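Jallirik Table Chores: data card

Version 2. Last edited December 21, 2019.

Summary

Jallirik is a set of recordings of people doing small table chores with hand-held grippers. It was put together to help answer a narrow question: how much of the work of laying and clearing a table can a two-finger machine hand do at present, if the arm behind it is taken out of the problem? The recordings come from two homes and one canteen kitchen, all in the Lololden area.

The set does not show that household robots work. It shows what the chores ask of a gripper when a person is doing the steering. A policy trained on it still has to do the steering by itself, and our own results on that are mixed (see Results).

Contents

Each recording covers one chore from start to finish. There are 12 chores in this release. They fall into three groups:

Laying: bowl onto saucer, spoon into bowl, chopsticks onto tray.
Clearing: the same items in reverse, plus cups and folded cloths.
Moving: tray carried or slid from one side of the table to the other.

Chores are done with one gripper or with two. The two-gripper chores were added in version 2, after users of version 1 pointed out that a loaded tray cannot be lifted level from one side. Recordings from version 1 keep their old names and have not been cut again.

Why table chores

Most public work on picking and placing uses blocks, tins and boxes. These are forgiving: they are stiff, they stand up by themselves and they offer two flat sides to close on. Tableware does not. A saucer lies almost flush with the table. A spoon leaning in a bowl turns about its contact point as soon as it is touched. Chopsticks are the hardest items in the set. They are thin, they roll, and when they lie side by side a gripper has to take both at once or push one away to get at the other.

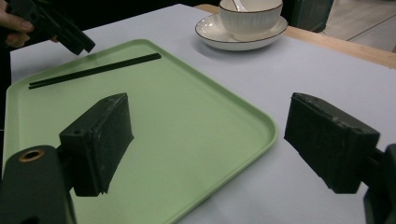 A person at the table gets round this with fingertips and very little thought. With a parallel gripper the usual method is to come down with the fingers across the pair, close until both sticks are held, and lift without tilting. If the fingers come down too high, they close on air. If they come down too low, the pads drag on the surface and the sticks are pushed along in front of them. The height window is narrow, and it changes with the tray, as a raised rim limits how flat the approach can be near the edge.

Results

We trained one policy per chore using our Zement training code and ran each of them 20 times on a fixed arm. A run counts as a success only if the chore is finished with nothing dropped and no help from a person.

Bowl onto saucer was dependable. Spoon into bowl was passable when the spoon started in a known place and poor otherwise. Chopsticks onto tray failed more often than it worked. The commonest fault was taking one stick and leaving the other. Sliding the tray gave no trouble; carrying it with two arms was not tried -- we have only the one arm.

Taken together, we would not call any of the three groups solved. Somebody clearing a table by hand would be done well before the arm had dealt with the first bowl.

Known limits

Finger pads wear, and worn pads slip sooner on glazed items. Pad condition was not logged before March, so earlier recordings should not be used to study grip.

The people doing the chores got better with practice. Later recordings are smoother, and a random split will hide this. Split by session instead.

No liquids, hot food or sharp knives are included. Washing up is outside the scope of this release.

Timing between two grippers can drift in long recordings. The Sin tool in the scripts folder lines them up again, but check the result by eye before training -- it can lock on to the wrong contact.

Layout

One folder per chore, one subfolder per session. Each session holds the video, the gripper opening over time and a short text file of notes. Notes are free text and were not edited for spelling.

The full set is 100 GB. A small part with one session per chore is offered as a separate download and is enough to test a loader.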